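Why Does Food Have a Label?

Turn over a packet of crackers and you will find a list in small print. It tells you what is inside. The ingredient used most, by weight, comes first. The one used least comes near the end.

Under the list or beside it is a box of numbers. It shows how much sugar, salt and fat you get in one serving. A serving might be 9 crackers, and those crackers might have 121 calories.

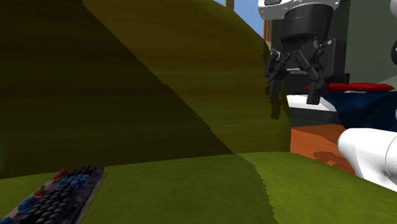
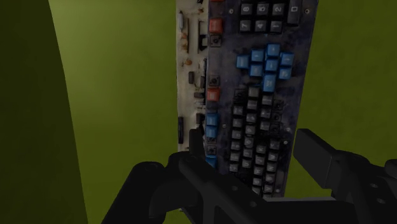 Why do some labels have words in bold?
Bold words often point out foods that make some people ill, such as milk, eggs or peanuts. A person with an allergy needs to find them fast.

Try it at home. Pick 2 breakfast cereals and read the first three ingredients on each – sugar may be one of them. Then compare the sugar numbers. Check that the serving sizes match before you decide which cereal has less.

Written by Áine Geraghty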